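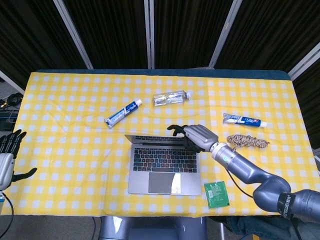
Wed 16 September – closing the laptop, right hand

Spent most of the day on the laptop lid with Angharad Nicholas, who was kind enough to drive while I kept the notes and fussed over the settings. The fingers curl over the top rim of the screen and then the whole arm has to come down and forward in one easy curve. Doing that by remote control feels a bit like shutting a car door with someone else's elbow, but she has the knack of it now, and I could watch her do it all afternoon!

We saved 35 good runs under Ketside, numbered up from 577. I threw out the ones where the fingertips slid along the rim before the lid moved. They might be useful later as bad examples, so they're in the Oravec folder and please don't delete them.

Left the clutter on the yellow cloth on purpose – toothpaste, water bottle, rope, the little green packet – and we'll shuffle it between batches. The cloth still has its fold creases and I'd like to leave those too. The left hand stays up and open for this task. Angharad kept wanting to steady the keyboard with it (so did I, when I had a turn), and I think that deserves its own set.

Wrist speed is capped at 90 percent of what we used in June. Feels much kinder on the hinge.

Still to do: ask whether Ullent wants the slow runs trimmed at the start, and look at run 590 again, where the thumb ends up somewhere odd.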